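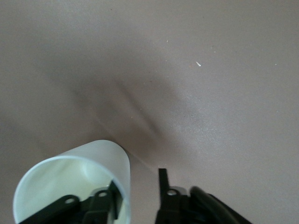 *Thread last edited in August, 9:15 pm*

**1/** OK, a few of you asked how the big table mat is going, so settle in, this is a mat thread now. (Mute me if you need to, Elsa Engebretsen already has!)

**2/** For anyone new: I got sick of babying the old table and bought the extra-large roll-out one from Banska. It was on clearance for 78 bucks, down from 90, and I carried it home on the Vallejo bus like a rolled-up carpet. People moved seats for me. Very kind.

**3/** First thing to know is the colour. I cannot tell you what colour it is. From up above it's brown, plain brown, fine. Get your nose right down to it and it goes a greyish mauve, with a bit of a sheen where the light catches. I've bought placemats to match it twice now and both lots are wrong.

**4/** Second thing is crumbs. I thought a mid-tone would hide everything and it does hide tea, bless it. But anything white? Look past the cup, up toward the right. Little white flecks, plain as day, and they're tiny! On the old pine table I'd never have spotted them.

**5/** So crumb routine, after much trial and error: dry cloth first, always dry, sweeping toward you, then a damp one. If you go in damp you just make paste. I did paste for a good fortnight before Elsa took the cloth off me.

**6/** Somebody asked about cups leaving rings. So far so good with my everyday cups. The one that did leave a mark was a hot casserole dish, and that was my own fault, the label says 60 degrees max and I put a thing on it straight from the oven. You can feel the spot with your thumb. We don't talk about it.
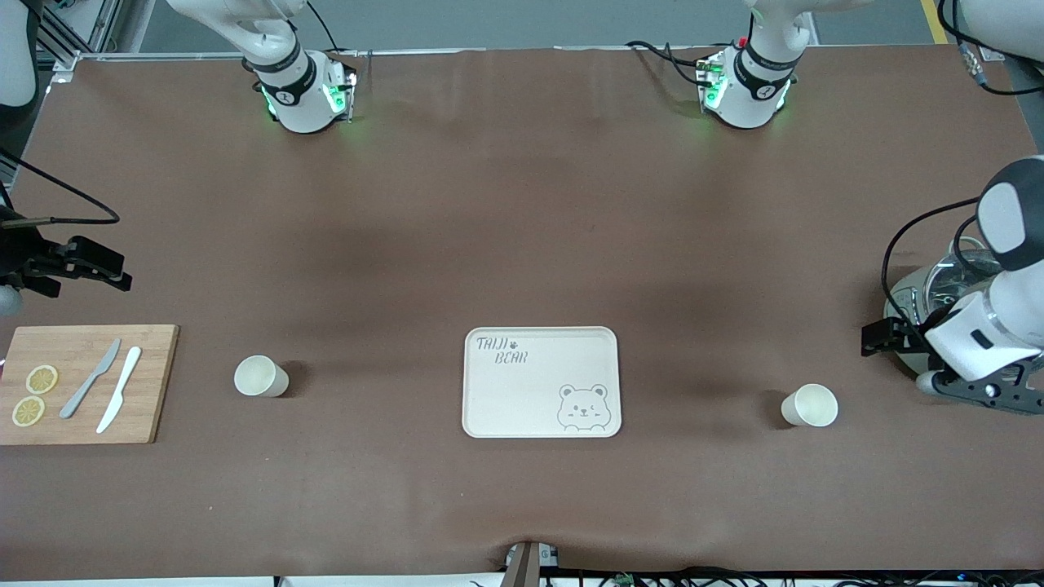
**7/** Creases are my real grumble. The instructions say they'll "relax in a few days" and I'd like a word with whoever wrote that. I've tried books on the corners, a warm towel, and rolling it backwards overnight (Stekine folks on the forum swear by the backwards roll). Mine has calmed down a lot, but you can still pick out faint ones, and there's that darker band across the middle which had me scrubbing at nothing one night, convinced it was gravy.

**8/** Now the glass jar with the metal base, over on the right. I like having one glass thing on a table this plain. Felt dots under anything with a metal bottom, please! I got a sheet of them from Flaltel for a couple of dollars and they go on everything now, lamps included.

**9/** Edges: they don't curl, which I was braced for. My last mat (19 dollars, discount bin, say no more) curled at every corner within a month and flipped a full cup of coffee into my lap. This one just lies there. Good mat.

**10/** Would I buy it again? Yep, in a lighter colour, and I'd have the shop roll it for me loosely so it doesn't come home with all those folds in it. If you've got a trick for the last few creases that isn't the iron, put it in the replies. Elsa has said no iron, and she's seen me iron.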